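# Chapter 3: Before You Trust the Arm

A robot arm in a shared workshop will do what you ask on the day you ask it, with the tray where you left it and the lights the way you like them. That is a low bar, and most write-ups of home builds stop there.

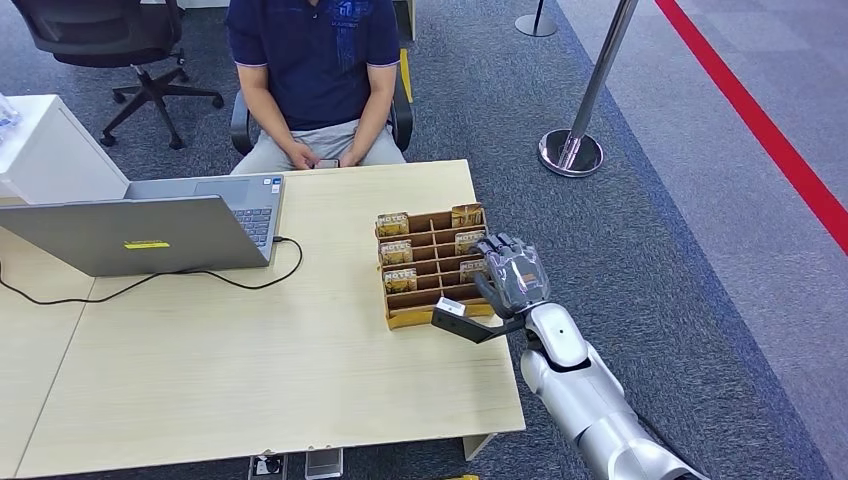

The project that runs through this chapter is a pick-and-place job with snack packets and a cardboard tray. It sounds too easy to fill a chapter. Kimie Aoki and Tomoyo Tsuchiya thought so too when they began it at Drikamau, the members' workshop where both of them rent bench time, and their build log (reprinted in parts below under its project name, Lovimance) is a long record of small things they had taken for granted. I picked it for that reason. Their log keeps the bad evenings in.

## 3.1 What counts as working?

Suppose a builder tells you that the hand can lift a packet out of its compartment. Ask what was held still while it did so. Was the tray taped down? Did somebody straighten the packets between tries? Did the program look for the packet, or did it go to a spot that was typed in by hand and find a packet there?

Aoki's first entry claims a success rate that would make any beginner jealous. Two pages later she admits that the tries where she "bumped the table" were left out. Tsuchiya, who had written the motion code, wanted them put back. They argued over it for most of December, and the figure they ended up with was a good deal lower and a good deal more useful.

The rule used in this book is plain. A try begins when you start the program and ends when the packet is set down where it belongs. Everything in between goes in the count, including the bumps, the dropped packets and the times you reached for the stop button.

For the exercises in this chapter you will need 60 tries, done in one sitting, with no changes to the code. Expect to be bored by the end. If you find yourself wanting to skip the last few, write that down as well.

## 3.2 Soft goods are not blocks

Many tutorials start with wooden blocks. A block has the same shape before and after you grip it, and it sits flat. A snack packet gives under the fingers, its top seal folds over, and the contents shift to the bottom. A grip position that suits one packet may fail on its neighbor.

Makers of hobby hands like to say that jointed fingers solve this. I have my doubts. More joints mean more ways to close on the packet, and also more ways to close on the cardboard wall beside it. Section 3.5 compares a jointed hand with a plain two-finger gripper that Tsuchiya made from scrap, and readers who have already spent their money may not enjoy the table.

## 3.3 Sensors and wishful thinking

A sensor near the wrist gives you readings. Whether those readings help is a separate question, and you can test it in an evening: run the job with the sensor, then run it again with the sensor's output ignored. Aoki did this on Feb 2, 2021, expecting a clear gap between the two. Her log for that night reads, in full, "Gap smaller than hoped. Checking the cable." The cable was fine.

Run the same test on your own build before you read Section 3.4, and keep both sets of results.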